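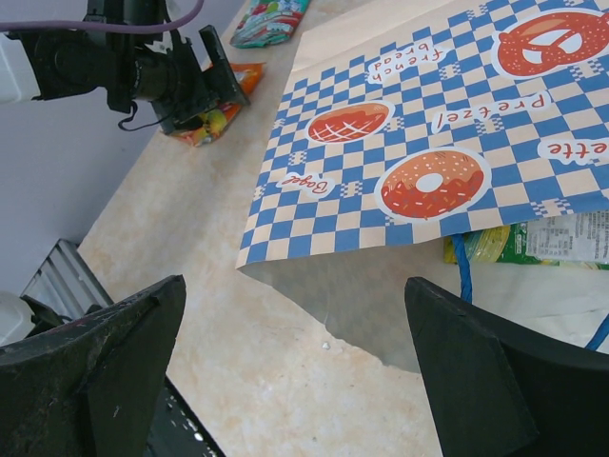

Wrist camera view, two-arm station. Paper bakery bag at right, snack packages on the tabletop, second arm at upper left.

Home | Projects | Reports | Data | Contact

August
By the Galo project team

Progress report to Clalport: example collection for soft packaging

Summary

The Galo project collects demonstrations of two robot arms handling bags, wrappers and other soft packaging. The grant from Clalport pays for the station, operator time and labeling. The target for the full grant is 3,000 accepted demonstrations. At the close of this period we have 1,312 accepted and stored. We had planned to be at 2,000 by now, so we are behind. The reasons and our plan for catching up are given below.

Spending is within budget. Operator hours came in lower than planned and the difference has been carried forward to the next period.

What was done

Collection ran on one two-arm station. An operator controls both arms by hand through a pair of leader handles, and the system records the joint positions, the gripper openings and the camera views together. Each demonstration covers one task from a start position to an end position. The operator marks it good or bad when it ends, and a second person reviews it later without seeing the operator's mark.

The tasks collected this period were:

Pick up a snack package and move it to a marked area.
Turn a package so the printed front faces up.
Hold a paper bag open with one arm and put a package in with the other.
Slide a bag off the top of another item.
Clear all items to one side of the table.

The first two tasks are finished as far as we need them for the first training run. The bag tasks are where most of the remaining work is.

We changed the start layouts partway through the period. In the early sessions every item was placed flat, separate from the others and facing the operator. The learning system did well on layouts like that and poorly on anything else. We now ask for overlap and for rotated items. Printed lettering is allowed to be upside down or sideways to the camera, and a package may start partly under a bag. The bakery bag with the blue and cream checks is used a lot in these layouts. Part of it is printed and part is translucent, so one item gives us two surfaces that look very different to the camera.

Layouts are drawn from a list and the operator sets them by hand before each group of demonstrations. A reset takes longer with overlapping items. That was expected, but we underestimated how much it would slow the sessions.

Review and rejected demonstrations

A demonstration is rejected if the arms touch each other, if the item leaves the table, if the operator stops for a long time in the middle, or if any camera stream has missing data. Rejections for missing data were high at the beginning of the period. We traced them to a loose connector on one wrist camera and replaced the cable. There have been very few since then.

Rejections for long pauses are still higher than we would like, mostly on the bag opening task. The thin edge of the bag is hard to catch with wide fingers, and operators tend to stop and think before a second try. We have decided to keep second tries when the motion is continuous. The learning system needs to see recovery from a missed grasp, and throwing those out was costing us useful material. We went back over the rejected set with this rule and restored 100 demonstrations. They are included in the total given above.

Labeling

Labels are made in Eter, the annotation tool we described in the proposal. Each demonstration gets a task name, a list of the items used and time marks for first contact, grasp and release. Labeling is keeping up with collection and there is no backlog.

One problem came up with item names. Two labelers were using different names for the same package, and the search function treated them as different items. We wrote a fixed list of names and corrected the older entries. The clear or translucent parts of bags are now labeled as part of the bag they belong to. Before this some had been entered as separate plastic sheets.

First training run

We trained a first version of the policy, called Dogar, on the two finished tasks. It handles single packages on an open table well. It is weaker when packages overlap, and it sometimes closes on the printed picture of a food item on a bag as if it were a separate object on the table. We think more layouts with illustrated bags will help and have moved them up in the schedule. We are not reporting success rates in this document. The test layouts were still being changed when the run was made, and the numbers would not be comparable with later ones.

Equipment

Both arms are in working order. The finger pads show surface wear from daily use. This has not affected grip on packages so far, but it may matter for thin paper, and we have ordered a spare set. Cable routing near the table remains a nuisance during resets. We plan to move the loose runs behind the station.

Plan for next period

Collection will move to two shifts per working day, using the operator hours carried forward. A second person will set layouts while the first is recording, and this should remove most of the waiting between groups. The order of work is bag opening first, then sliding, then clearing the table. We expect to pass 2,000 accepted demonstrations before the middle of the period and still plan to reach 3,000 by the end of the grant.

Decision requested

We ask Clalport to approve moving part of the travel line to operator hours. The amount is listed in the budget sheet sent with this report. No other changes to the agreement are requested at this time.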